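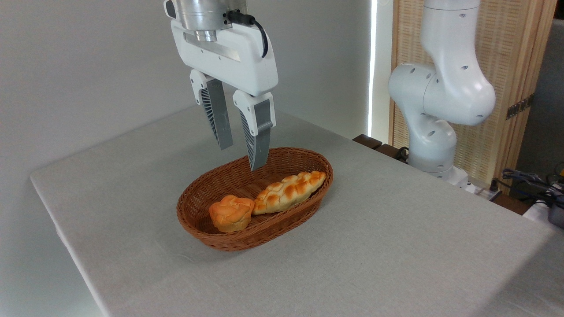

Is a home-built robot arm worth the money if all you want is help around the kitchen?

Probably never, going by a visit to the Jarnutport workshop, where members have spent 730 hours on a two-arm setup.

"People see two arms and think it's going to make dinner," said the member who wrote most of the control code. "It moves bread. I'd like to say more than that."

Bread is the current test. A woven basket, a bun and a braided loaf sit on a gray cloth, and the job is to handle each piece without flattening it. The builder picked ribbed, fin-style fingers over flat ones.

I asked how often it works. In February they logged 200 tries and called 436 minutes of the recordings useful. The log doesn't say how many loaves were crushed, and I couldn't get a number.

"We weren't scoring it that way then," the builder said. "Maybe we should have."

A second member was blunter. "The braid is easier to see than to hold. Every bump is a new problem – and then somebody moves the table."

Is it at least getting cheaper? The group paid for 6 sets of fingers from Urkholm before settling on one. The next step is soft fruit. I asked what would make them quit.

"Rent," the second member said, and went back to the laptop.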